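Unside Introduces Marble-Pattern Table Coverings for Shared Workrooms

LINDSAY, 2025-06-22. Unside today announced the release of Dornia, a line of marble-patterned coverings for large tables in offices, studios and community workrooms. The coverings are sold by the roll and may be laid over an existing tabletop without tools.

Dornia is offered in one pattern at launch: a bright white ground with faint gray and lavender veining, crossed at intervals by darker streaks in pinkish purple and mauve. The veining runs on the diagonal, so that a long table does not show an obvious repeat when viewed from either end. The company chose the pattern after a trial that began in February and placed the covering in 9 workrooms with walls and carpet of different colors.

"Many organizations own sound tables with worn tops," the company said in a statement. "Dornia allows them to keep the table and change the surface. Customers told us that a light top made a dark-walled room more pleasant to work in, and the pattern was adjusted with those rooms in mind."

The covering is supplied on a core and should be unrolled and left flat overnight before it is fitted. Edges and corners may continue to curl or lift for several days after fitting. Unside recommends cutting the sheet slightly larger than the table, smoothing it from the center outward, and trimming it only when the material has settled. Corners that remain raised may be held with the double-sided strips packed with each roll. The surface may be cleaned with a damp cloth and mild soap.

During the trial, Unside received 669 written comments from people who used the tables. Of these, 609 concerned the color or pattern, and the remainder dealt with fitting and care. The fitting instructions were rewritten as a result, with a longer section on corners.

A first production run of 1,872 rolls is ready for shipment. Orders may be placed directly with Unside or through its distributor, Himus, which will also supply cut samples to schools and nonprofit organizations on request.

Contact: Unside Press Office, Lindsay | © Unside. All rights reserved. | Back to top
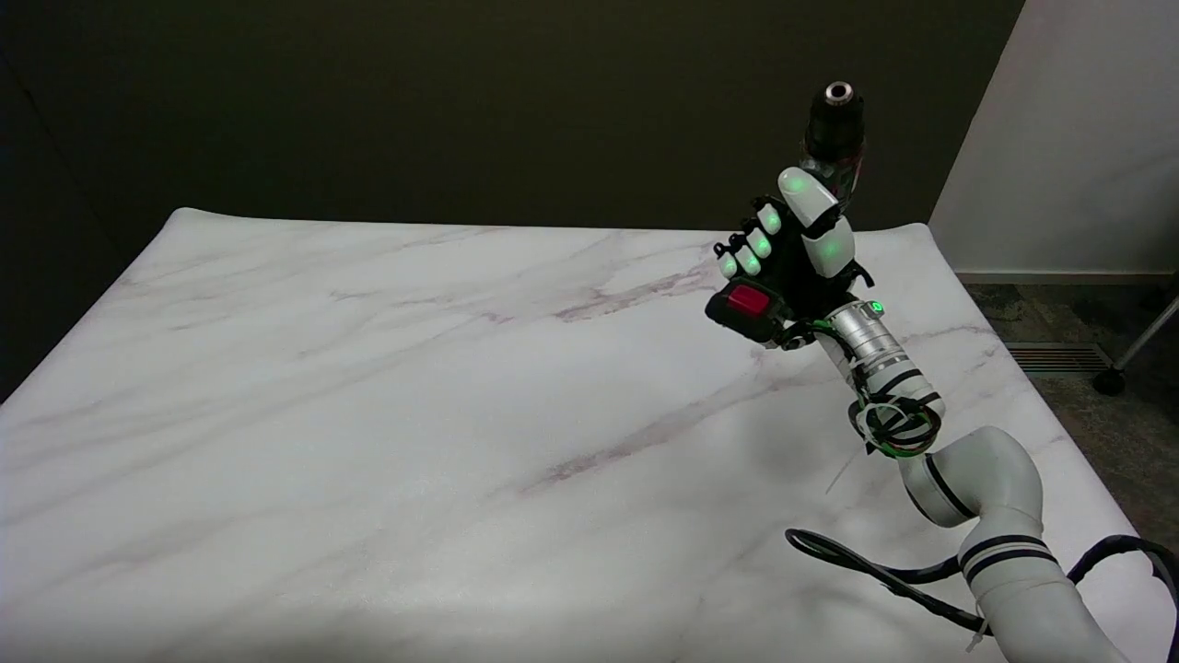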